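篮子先空着:和 Rin Fujimoto 聊收纳、编筐和一张白桌子

约 Rin Fujimoto 聊天,前前后后改了4次时间。第一次是我感冒,第二次是她临时要去看一批藤料,第三次我们俩都记错了日子(我记早了一天,她记晚了一天,居然还互相道歉)。最后定在2023年6月30日,星期五,下午两点,在 Handen 的二楼。

Handen 是她开的小店,一楼卖东西,二楼是她干活的地方。我以前只在一楼买过一把刷锅的刷子,没上过楼。楼梯很陡,我一手拎着伞,一手拎着给她带的绿豆糕,上去的时候有点狼狈。Rin 在上面喊:“你别扶右边那根,那根是松的!”

我先交代一下她是做什么的。她自己的说法是“卖筐的”,其实她还帮人整理家,主要是玄关和厨房。她不太喜欢“整理师”这个称呼,说听着像要去批评人家。我认识她的客人里,有一位请她去了两回,第一回她只坐着喝茶,看人家怎么做饭,什么都没动。

我问她那一回收不收钱。

“收啊,”她说,“喝茶那次最累。我得记住她盐罐子拿出来以后顺手放哪儿,抹布用完往哪儿一搭。人自己是不知道的,你问她,她会说挂钩上,可是她一下午都没往挂钩上挂过一次。”

我笑得差点把茶洒了,因为我家的抹布也是这样,永远在水龙头脖子上。

绿豆糕拆开,我们就从篮子聊起。我来之前想了一串问题,什么收纳理念啦、家的意义啦,写在手机里,后来一条也没用上,她一开口就是编法、边口、底。我索性把手机扣过去,拿本子记。

“买篮子的人,十个里有九个先看颜色,”她说,“深色的好看,我承认,深棕色往白的东西旁边一放,谁都想买。但是你得先摸口沿。口沿是整个篮子最吃力的地方,你拎它、拖它、从柜子里往外拽它,手都是在口沿上。”

我问她好的口沿是什么样的。她伸出两只手,在空中拧毛巾一样拧了一下。“粗一点,拧紧,绕一整圈过去,像绳子。你用拇指顺着走一圈,走到哪里觉得扎,那就是收尾没收好。收尾没收好的筐,放毛衣,三天就给你勾出一根线来。”

她说这话的时候特别认真,眉头都皱起来了。后来我才知道,被勾坏的是她自己的毛衣,灰色的,她妈妈织的,说起来到现在还心疼。那只筐她没扔,拿去装土豆了,“罚它”。

说到这里,她又讲起侧面。她说竖条纹理的侧壁,看着硬挺,其实要看编得密不密,密的才站得住;太稀的,装上两本书就往外鼓肚子。带小孔的那种她也喜欢,透气,放洋葱、放毛巾都行,可是不能放小零碎。“有个客人拿来装曲别针,”她停了一下,“我就不往下讲了。” 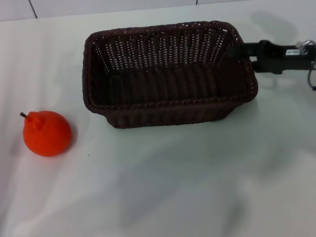
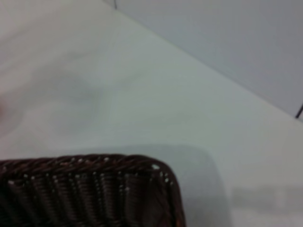 深棕色的编织篮,放在白色的面上。

“为什么总是白的?”我问她。她给客人讲篮子的时候,桌上不是白布就是白台面,我在店里的小册子上也看到过。

“白的老实,”她说。“篮子往花桌布上一摆,什么篮子都好看。往白的上面一摆,歪不歪,掉不掉渣,一眼就看见了。你买回家的第一天也该这么试,铺一块白床单,把筐放上去,提起来,看看下面有没有碎屑。有碎屑也别慌,拿软刷子刷两遍,再放一晚上,第二天再看。要是还掉,就别装衣服了。”

她又补了一句,说床单不用熨,她自己就从来不熨。

我问她有没有标准的尺寸,她摇头摇得很厉害。她手里有一个本子,专门记客人家里的柜子深度,从 Handen 开张记到现在,一共3596条。我请她随便翻一页给我看,她不肯,说里面连人家冰箱顶上放什么都写着。但她愿意说结论:大家量柜子,量的都是柜子本身,忘了柜门上的合页,也忘了手。“你的手要伸进去的呀!左右两边总得给手指头留地方吧?量出来正正好的篮子,塞进去就再也拿不出来了。”

这一点我太有体会了。去年我在网上买过一只,叫 Flonosau,名字怪里怪气的,当时觉得跟洗衣机旁边那道缝简直天生一对,塞进去以后真就没再出来过,到现在我们家还有几双袜子在里头过日子。我把这事说给 Rin 听,她一点都没笑,反而问我:“缝多宽?”我说不知道。她说:“那你回去量一下发给我,我教你怎么往外弄,要先垫一层纸板。”

这就是她让人喜欢的地方吧,你跟她讲一个笑话,她当成一件活儿接过去了。

中间有人上楼来,是 Sumeya Teshome。她是教编织的,每个月到 Handen 上一次课,这天是来取材料的,被 Rin 按在椅子上吃绿豆糕,顺便也被我抓着问了几句。

Sumeya 说话比 Rin 慢,喜欢先想一会儿。我问她学生最容易卡在哪里,她想了好久,说是拐角。

“直的地方谁都会,手熟了就行。到了拐角,材料要弯过去,每一根弯的程度都不一样,外面的要多走一点路,里面的少走一点。初学的人一着急就用力拽,一拽,角就尖了,尖角最先坏。”她拿手指在桌上画了一个圆圆的弯,“要让它自己慢慢转过去,你手上只是陪着。”

Rin 在旁边插嘴:“她上课就这么讲,‘陪着’,学生都听不懂。”

“后来都懂了呀。”Sumeya 说。

她们俩是在一个叫 Pindport 的集市上认识的,摊位挨着,那天下大雨,一下午都没有客人,两个人就互相买了对方的东西。Rin 买了 Sumeya 一只小圆筐,900块日元,到现在还在用,装剪刀和线头。Sumeya 买了什么,她自己忘了,Rin 记得清清楚楚,是一块擦碗布,“而且她还讲价!”

Sumeya 坚决不承认讲过价。这件事她们争了有十分钟,我没有全记下来。

Sumeya 拿了材料下楼以后,我们聊到了家里真正乱的时候怎么办。Rin 有一个习惯,进了乱的房间,她先找一只篮子,倒空,放在桌上,然后人坐下来。我问坐下来干什么,她说看。

“你先别往里装。大家都太急着装了,买了篮子马上就装满,装满了就觉得收拾好了。过一个礼拜去看,里面是充电线、药膏、发圈、一张过期的停车券。我让客人把空篮子在桌上放两天,两天里头,手里拿着什么东西不知道往哪儿搁的时候,才准放进去。到时候一看,就知道这个家缺的是什么地方了。”

我问有没有放了两天还是空的。

“有一家,”她说,“那家的老先生把篮子收进柜子里了,说怕碍事。”

她最近在忙的是一个叫 Yagi 的小系列,专给厨房用,尺寸都从她那个本子里来。我问她什么时候能上架,她说8月,又说8月可能也不行,材料到得慢。这个系列一共试过28个样子,她跟我抱怨说,差别小得连她自己都要拿尺子分,有两个放在一起看了一上午,看到后来连喜欢哪个都说不清了。最后怎么选的呢?她让楼下看店的小姑娘闭着眼睛拎,拎哪个说舒服就留哪个。

“闭着眼睛?”

“闭着眼睛才准嘛。睁着眼睛她就挑颜色了。”

说到保养,我多记了几句,想着大概有人要用。她说编织的筐平时不用洗,真脏了,用拧得很干的布顺着纹路擦,擦完放在通风的地方晾透,别对着太阳晒,晒久了会发脆。灰尘都喜欢躲在口沿拧起来的那些缝里,用旧牙刷,或者画画用的那种平头刷,从里往外扫。底下最容易忘,一年总要翻过来看一次。叠放也可以,中间隔一层薄布,不然上面那只的底会磨下面那只的口。还有,装重东西的时候不要捏着一边提,两只手托着底走。

“你家那只也一样,”她又绕回我的 Flonosau,“别硬拽口沿,拽断了就更出不来了。”

我跟她说,我其实一直以为整理好的家,东西都应该看不见。她想了想说也不一定,她自己家的勺子就全插在灶台边上,乱七八糟一大把,她先生每次看见都要叹气,可是她伸手就能拿到要的那一把。她还说她最怕去那种什么都看不见的厨房,想倒杯水都得开五个柜门,客人站在边上很不好意思,她也很不好意思。

快四点的时候雨停了,我本来打算走,结果又在一楼转了半个小时,摸了一圈口沿,还真摸到一个有点扎的,我很得意地拿给 Rin 看。她接过去,拇指走了一遍,“嗯”了一声,就放到柜台后面去了,说晚上修。

我没买篮子。家里那道缝我当天晚上量了,发给了她,她回得很快,先说要两张纸板,不要一张,再叫我拍一张袜子的照片给她。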